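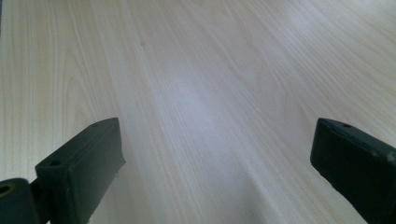

Wipe Down, Put Away, Try Again

Can a machine do the chores yet? A skeptic spends a June morning at a table

The job was to clear and wipe a table. I want to be plain about that, because by the time a job like this reaches a conference stage it has usually turned into something grander, with a name and a logo. At Bondia, a small company on the second floor of a former printing works in Zollunholm, it was still a table. Pale wood, the grain running away from you, a shine across the middle where the light fell. The kind of surface you stop noticing the day after you buy it.

I had asked to see the dullest thing they were working on. Ronja Skjelbred, who runs the household side of the company, took the request well. "You'll want the table, then," she said, and went to find me a stool.

I have been writing about home robots long enough to have a drawer full of visitor badges. I've watched a machine fold a towel in the time it takes to eat a sandwich. I've watched another one load a dishwasher beautifully, four plates in a row, and then I asked whether it could do a bowl and was shown to the coffee. So I arrived at Bondia with a short list of questions and a bad attitude, and I think it's fair to say I left with both.

Two fingers

Most of what Bondia does now is teach by hand. People hold a gripper, a simple tool with two blocky dark fingers that close toward each other, and do the chore with it while a camera on the tool records what it sees. The recordings go into training. The hope is that a robot arm fitted with the same kind of fingers will pick up the habit.

Try it and you learn something about your own hands. Skjelbred let me have a go with a spare tool and I spent most of a minute trying to lift a teaspoon. The spoon slid. I chased it. With fingertips you'd roll it up onto its edge without a thought, or drag it to the side of the table and catch it as it came off. Two stiff fingers make you plan. A cup is easy, a sponge is easy, a folded cloth is fine if you get it by the fat part. A wet sheet of paper, a hair, a crumb, a playing card lying flat: forget it.

And this is a person doing it, remember. My brain was in charge, with fifty-odd years of spoons behind it, and I was still slow. The people at Bondia are much better than I am, but even they move like someone wearing oven mitts. If the best teacher in the room takes three times as long as a bored teenager, I'd like to know where the pupil's extra speed is going to come from.

Ilango D'Souza, who keeps the training side going, had clearly been asked this before. His answer is that speed comes later and that reliability is the hard part. He told me the team had recorded 2,000 runs of the table chore before he was willing to let an arm try it without somebody's hand over the stop button. I asked how it went. He said it went all right on that table.

"On that table" did a lot of work in that sentence, and to his credit he knew it.

The trouble with bare wood

I had assumed clutter was the difficulty. Clutter is certainly difficult. But D'Souza spent a good part of the morning talking about empty surfaces, and I found this more interesting than anything on the company's website.

When is a table finished? You and I look at it and know. We look again from the side, with our head down near the light, and see the smear. We know that a small dark dot might be a crumb, a knot, a burn from years ago or a bit of dried sauce, and if we can't tell, we put a thumbnail to it. A camera riding a few inches above pale wood gets a bright patch of reflection right where it wants to look, and grain that wanders off in every direction. A streak of tan could be wood or tea.

Early on, D'Souza said, the arm would go after marks in the grain. It would scrub one, look, find it still there and scrub again. They fixed that. Then it began leaving real stains alone. They're working on that one now.

I asked about the thumbnail. There isn't one. The fingers have no feeling in their tips worth mentioning, and adding some would raise the price, which brought us to the subject everyone in this business would like to discuss next year.

A run of 41

After lunch they ran the arm for me. D'Souza set out a mug, a plate, a spoon and a damp cloth, and the machine was to move the first three into a tub and wipe with the fourth. It did the mug every time. It did the plate most times. The spoon was exactly as bad for the arm as it had been for me, and I admit to some satisfaction.

They keep a tally, and they let me see it. Over a run of 41 attempts that week, the arm had completed the whole chore 6 times with no help at all. Many of the rest came close. Close, in a chore, means you get up and do it yourself.

Skjelbred made the case for the defense. A year ago, she said, the number would have been zero. The failures are smaller now: a spoon left behind, a corner missed, where it used to be a plate on the floor. She expects a version that hotel kitchens and canteens would pay for well before anything suited to a home, since a canteen has one kind of table and one kind of tray and an employee standing nearby.

That part I believe. It also happens to describe a conveyor belt with good manners.

Down on the floor

To hear from people who would have to live with such a thing, I took the train to Onden, where Réka Katona manages the packing floor at Bíró, a firm that makes shelving and small furniture. Bíró has had fixed automation for years. Saws, edge banders, a machine that wraps pallets. She likes all of it, and she has been offered the new sort twice.

"They come and they ask what my people do by hand," she said. "So I tell them. They pick up a board, they look at it, they wipe off the dust, they put it in the box. And the visitor writes down 'put board in box.'"

The looking and the wiping are the job, in her view. Máté Bárány has worked the end of her line for most of his adult life, and I stood beside him for an hour. He'd tip a panel toward the window, run a palm down it, blow, flip it and slide it home. Now and then one went on a cart behind him and I could never see why. When I asked, he'd take my hand and put it on the spot. A ridge, usually. A place where the finish had gone on thick. I would have packed every one of them.

Katona did agree to a trial last winter. The arm, from a supplier she was too polite to name, handled panels of one size well enough and had to be stopped whenever the size changed. It lasted 2 weeks. Her floor lead, Botond Jakab, spent most of that time standing next to it, and he told me he'd never had such a quiet job. He would have it back, he said, if it could change its own cardboard.

What would change my mind

I'm not after a miracle. I would like to see a machine clear and wipe a table it has never met, in a room where nobody from the company has adjusted the blinds. I'd like the spoon included. I'd like to be told how many tries were filmed and how many were kept, in the same size type as the headline. And I would like the person presenting it to say what happens when it gets stuck at seven in the evening with dinner half cleared and no engineer down the hall.

Bondia, I should say, came closer to that standard of frankness than anybody else I've visited. They showed me the tally. They let the spoon stay in. D'Souza, asked point-blank whether he'd have the arm in his own kitchen, said his kitchen was too small, then thought about it and said no.

The people gathering the recordings are doing patient work, and some of it will end up somewhere useful – I'd bet on trays before tables and on warehouses before either. But I have heard "a couple of years" from this industry for so long that I've stopped writing it in my notebook. The home version always seems to need one more round of data, one more finger, a different light.

On my way out of Bondia I passed the table again. Skjelbred was wiping it down for the afternoon session with a paper towel. It took her one pass and a second go at something near the middle, which she got off with her nail.

Related stories

The Self-Emptying Trash Can, Six Months On
Why Your Dishwasher Still Needs You to Scrape
Folding Laundry by Machine: A Short History of Long Waits
Letters: Readers on the Robot Mop

Contact the editors | Subscriptions | Corrections | Copyright, all rights reserved | Back to top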